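ok so moving to Jorkthorpe thread bc people keep asking. typing fast, on break

1/ we had 3 apartments to pick from. went with the one over the Van Dijk bakery. yes it smells amazing. yes I'm up at 4 because of the ovens

2/ deposit was 2000 which hurt. got them to drop the cleaning fee tho. ASK. worst they say is no

3/ the bus. the Stastow line is fine going in, terrible coming home. missed the last one twice already, long walk, hills, wrong shoes both times

4/ parking permits: go in person to the office on Tusum Street. the form on the website is the old one and they will send you away for it. ask me how I know

5/ kitchen is the only room thats done. everything else is boxes

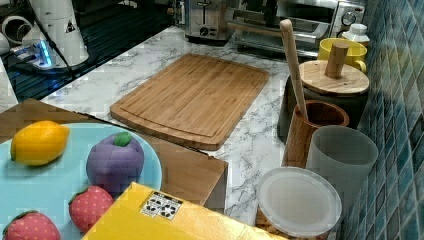
bamboo board, marble-look counter, blue light on. home sweet home

6/ neighbors so far: very nice, very loud. someone upstairs is learning trombone. getting better I think?? or im getting used to it

7/ heating is on a timer I don't understand. landlord said "it's simple" and left. if anyone has the dial kind with the little pins pls message me

8/ things I miss from the old place: the bathtub. the corner store. having a door on the bedroom (long story, door is comming in April supposedly)

9/ would I do it again, yeah. would I do it with a couch that size, no. measure your stairs people

10/ break over. will do recycling rules tomorow, theres 3 bins and its a whole thing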